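Teaching a mobile robot to open corridor doors from remote-control demonstrations
Project report, second-year group project
Group members: Tomomi Ichikawa, Yichen Cui, Mieke De Graaf
Supervisor: Keisha Boateng 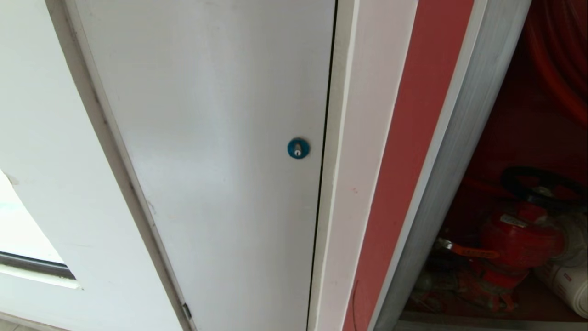
1. Aim

The aim of the project was to get a wheeled robot with two arms to open service doors and cabinet doors in a building corridor, using only demonstrations given by a person. We did not write any rules for where the handle or the edge of a door should be. The robot had to pick that up from recordings of one of us driving it.

Doors were chosen because last year's group worked on drawers and their report listed hinged doors as the next step. A drawer comes out in a straight line. A door swings, so the hand has to follow a curve and the base usually has to move back at the same time.

2. Equipment

The robot was the department's Tromen base with its standard arms and head camera. For remote control we used the Wonance headset and hand controllers. The operator sees what the head camera sees, and the robot's hands follow the controllers. The base is driven with the thumb sticks.

Recordings were stored and labelled in Vusudora, which Mieke set up on a desktop in the lab. Each recording holds the head camera video, the joint positions, the gripper opening and the base speed.

3. Collecting the demonstrations

We recorded 178 demonstrations in March, nearly all in the early evening when the corridors were quiet. Tomomi and Yichen did most of the driving. Mieke stood by the stop button and wrote down the start position and the result.

A demonstration began with the robot facing the door and ended when the door was open far enough for an arm to reach inside. If the operator let go of the door halfway and had to start again, we kept the recording but marked it as a retry.

We first tried showing the task by hand, holding the arm and moving it through the motion. This was easier to learn but it did not work well for us. The person's body blocked the head camera for much of the time, and nobody could move the arm and drive the base together. After two evenings we changed to remote control and did not use the hand-guided recordings for training.

4. Problems

Flat metal doors with no handle were the hardest. The only thing to pull on is the edge, and through the headset it is difficult to judge how far the fingertips are from the panel. Yichen's early attempts often pressed on the face of the door and pushed it shut. He got better results by leaning the robot's head to one side so that the gap between door and frame was in view before the hand moved in.

Pale doors in white walls caused a second problem. Under bright light the panel and the wall come out nearly the same shade in the video. Strong colours close by, such as red paint or fire equipment, seemed to draw the trained model's hand towards them in the first tests. We added recordings from other corridors and this happened less.

The third problem was delay. Over the building's wireless network the video sometimes froze for a moment, and the operator had to hold still until it came back. These pauses were cut out before training, as the first model had learned to stop in the same places.

5. Training and testing

The model was trained for 4,000 steps. We also saved a copy at 1,000 steps, which could reach the door edge but rarely closed the gripper on it. The final copy usually got a grip and began to pull. Its most common failure was pulling straight back without following the swing, so the fingers slid off.

Doors with a handle went better than doors without one. Retries were useful to include: the model trained with them would sometimes go back for a second pull, and the one trained without them never did.

6. Further work

More demonstrations are needed with the base moving during the pull, as we have too few of these. We would also like to try a wrist camera for the edge-pulling case. The recordings and notes have been left in the shared project folder for next year's group.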